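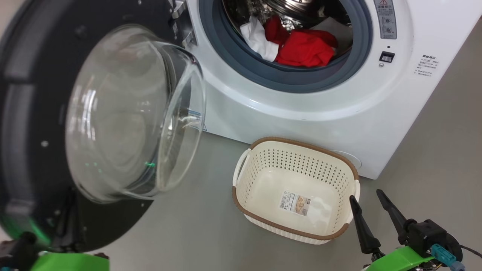 Search talks and slides

Filed under: Manipulation / Hardware / Talk notes

Two grippers, one laundry task: speaker notes
Ashok Upadhyay

Slide 1. Title
Say name, say the talk is 20 slides of results squeezed into nine. Questions at the end, but stop me if a term is unclear.

Slide 2. What we wanted to know
We had a two-arm setup and a choice of fingers. The Promer gripper has narrow pointed fingers. The Gimance gripper has wide flat pads with a soft face. Both mount on the same wrist bracket and use the same cable, so swapping one for the other takes a few minutes and the arm doesn't change.
The question was which one to buy more of. I was asked to answer it with a task, and I picked unloading a front-loading washer into a basket on the floor.

Slide 3. Why a washer
The drum opening is round and the gasket sticks out a little past it. The back of the drum is hard to see. The steel is shiny and full of small holes. Clothes lie in a heap and one piece is often tucked behind another. The open door takes up space on one side, and the arm on that side has to stay low or go around it.
Mention that we tried a bin on a table first. Both grippers did fine on it and we learned nothing.

Slide 4. Setup
Same arms, same head camera, same controller for both grippers. Controller is the Galanis unit, default gains except for the wrist.
200 trials, split evenly. Door already open at the start. Basket on the floor in front of the machine. Two or three garments in the drum, mixed colors, always at least one light and one dark or bright.
A trial counts as a success if every garment ends up in the basket with no part hanging over the rim onto the floor. An operator drove the arms in all trials. No learned policy in this talk. (Pause here, people always ask.)

Slide 5. Main result
Pointed fingers: 84 successes out of 100.
Flat pads: 50 out of 100.
I expected the pads to win, and I had told people so. Leave the slide up for a bit.

Slide 6. Where the pads failed
Most of the failures were at the gasket. The pads are wide, and when they opened inside the drum one of them would touch the rubber and push the wrist sideways. The operator then backed out and came in again, and ran out of time.
The second kind was picking up nothing. A shirt lying flat against the steel gives a pad very little to close on. The pointed fingers can get a tip under a fold.
The pads were better once they had the cloth. Fewer drops between the drum and the basket. Don't skip this part, the Gimance people did help us and it's a fair point for them.

Slide 7. Where the pointed fingers failed
Drops, mainly. They hold a small area and a heavy wet towel slides out.
Some snags too. A tip went into a drum hole in a few trials and the arm stopped on a force limit. We rounded the tips with a file in April and repeated those trials. The repeats are not in the 84.
Basket handles were also a problem. They stick out at the short ends, and the fingers caught on one when the operator swung out too low.

Slide 8. Cameras
Short slide. The head camera sees the drum well from straight in front. Once an arm goes in, the forearm covers most of the opening. The glass in the door gives reflections, and the operators said it bothered them for the first few trials and then they stopped looking at it.
We added a Trustell wrist camera for a small side test. It helped with the last garment at the back. I don't have enough trials to put a number on it, so I won't.

Slide 9. Wear and what we bought
Bench test, 2,000 open and close cycles on each gripper. No change in grip force on either one that we could measure. The soft face on the pads had started to lift at one corner.
We ordered more of the pointed ones. We kept one set of pads for towels and bedding, and the next round will try one of each, pads on the left arm and points on the right.

If there's time: show the wrist gain table in the backup slides. If asked about cost, give the per-pair price and leave out the brackets, we made those ourselves.

12 shares · 3 comments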